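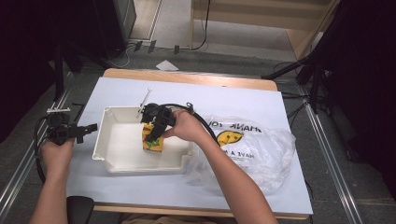 Figure 12.1 Two hand-held grippers, a tray and a small yellow box.

Chapter 12: Who Teaches the Machine?

When Hivora automated its packing line at Prernwood, the brochure promised that tedious work would vanish. Aisling Fahy, a packer there, was promptly given a new job title and 300 boxes to pick up, with grippers, so that a robot could learn how. The tedium had been promoted - and so, on paper, had she. Her pay took until March to hear the news. We begin with her job description, before and after.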